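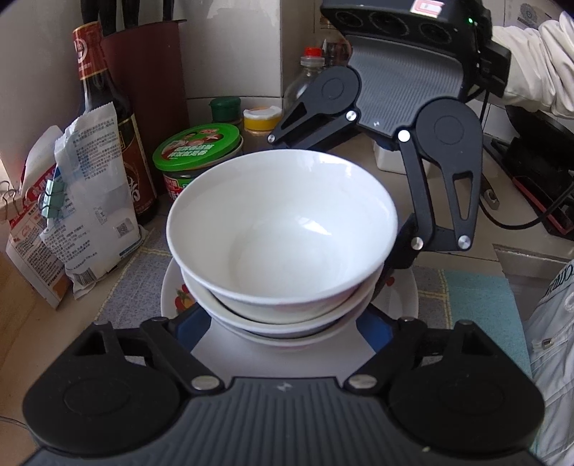 Two Horitz hand grippers on a stack of three bowls, kitchen counter.

Horitz Hand Gripper, Two-Unit Kit
Gallery and product notes
Updated August 28, 2024

The Horitz kit is a pair of hand-held grippers for recording two-handed tasks in homes, shops and workrooms. Notau builds the grippers and Auer handles orders, rentals and repairs. The notes on this page go with the kitchen picture and answer what buyers ask most before they order.

The grip
The near gripper has its fingertips under the sides of the bowls. The far one comes from the opposite side, with a fingertip against the right of the stack. Nested bowls are a good test piece for a pair, as the rims are thick and the top bowl can tilt on the ones below it.

The fingers
Fingertips are black with dark blue inner surfaces. The blue surface is a replaceable pad and comes off with a flat tool. Glazed dishes, plastic packets and glass bottles can all be handled with the standard pad. We sell a softer pad for fruit and baked goods, but it wears faster and is not in the kit.

The linkage
Each finger is carried on bars with silver pivot pins, and the large round housings cover the outer joints. Full opening is 127 mm at the tips. Check the pins every week if the kit is in daily use. A loose pin shows up first as side play at the fingertip, and you will feel it before you can see it.

The lens housing
Three round lenses sit in a row on the far gripper, with the largest in the middle. A small green light glows near the right side of the housing. Wipe the lenses with a dry cloth. Do not use kitchen spray on them, even diluted.

The work area
A plate on a woven mat, bottles and packets along the wall, jars at the back. The kit is meant for counters like this. You do not have to clear everything off, but leave enough room for both hands to come in from the sides, and keep cables out of the path of the lower hand.

Shiny surfaces
The top bowl is glossy white and has a window-like reflection inside it. Reflections like that are fine for most tasks. If your project depends on seeing the inside of a dish clearly, turn the work so the window is to one side, or use a shade.

Sleeves
Long sleeves are all right if they stay behind the housing. Roll them up for anything near a sink or a burner.

What is in the kit
Two grippers, left and right
Four spare finger pads
Two charging cables
Pin driver and spare pins
Hard case with foam
Printed setup sheet

Price and rental
The two-unit kit is $3,488, plus shipping. Rental is $310 a week with a one-week minimum, and half of the first week comes off the price if you buy the same kit. Single grippers are sold as replacements only.

Known limits
The kit is not sealed. It can be used near food, but it cannot go under a tap or into a dishwasher. Fingers are sized for adult hands to control, and people with small hands may find the grip wide for a long shift. Units made before April have a stiffer return spring. Auer will change it at no charge if you send the gripper in.

Software
Recordings are copied off with Zornorus, which is included for one year. After that it is $19 a month per kit. You can keep copying raw files without it, but left and right recordings will have to be lined up by hand.

Ordering
Kits ship from Auer in the case, charged and checked. Send the order form with your delivery address and say if you want the softer pads added. For rentals, give the first and last day you need the kit and allow two extra days for shipping each way.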